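Plant visit: Arriaga seafood cannery, Stiltthorpe
October 2025

Arriaga opened its Stiltthorpe cannery to trade visitors for the first time since the retort hall was rebuilt in July. Our group was met at the weighbridge by Sanne Leemans, production manager, and signed in through the hygiene lobby. Jewellery and pens stay in a locker. Boots and coats are supplied, in a limited range of sizes.

The plant packs tuna and a small amount of mackerel. Fish arrives frozen in bins and is thawed in recirculated water, with the core temperature logged for each bin. Leemans said thawing is the stage that most often holds up the shift, as the larger fish lag well behind the smaller ones and the bins are not always graded on arrival.

Precooking is done in steam cabinets on racks. The fish is then cooled under a fine mist and cleaned by hand at long benches, where skin, bone and dark meat are removed. Dark meat goes to a pet food customer, Komanby, in sealed tubs. The noise level here is low enough for normal speech, which cannot be said of the filling room next door.

Filling runs on 2 lines. Each can is check-weighed before brine or oil is added, and anything outside tolerance is pushed off to a side tray for topping up. Hadi Tarawneh, who looks after the seamers, had a sectioned can on his bench to show the double seam: body hook, cover hook and overlap. Seams are torn down and measured at set intervals and after any jam. The seamers were supplied by Finurico and replaced an older set with more than 188 logged stoppages in its final year.

Lids took up much of the discussion. The concentric ridges let the end flex outward during heating and return as the can cools – a flat sheet of the same gauge would tend to deform permanently. 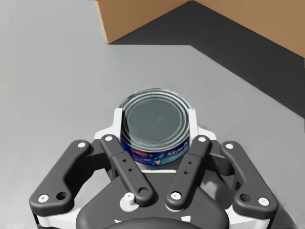
Round tuna can with ridged metal lid and blue label.

The retort hall has 5 vessels, each with its own chart recorder. Batch 2478 was coming up to temperature during our visit. Nicanor Orozco went through the release procedure, which needs the chart, the operator's log and the seam report to agree before a pallet leaves quarantine. Labelling was stopped for a roll change, so we saw only the glue station and the case packer.

Questions were taken in the canteen. Water use per tonne was asked for and will be sent to attendees by email. Parking is on the north side, past the cold store.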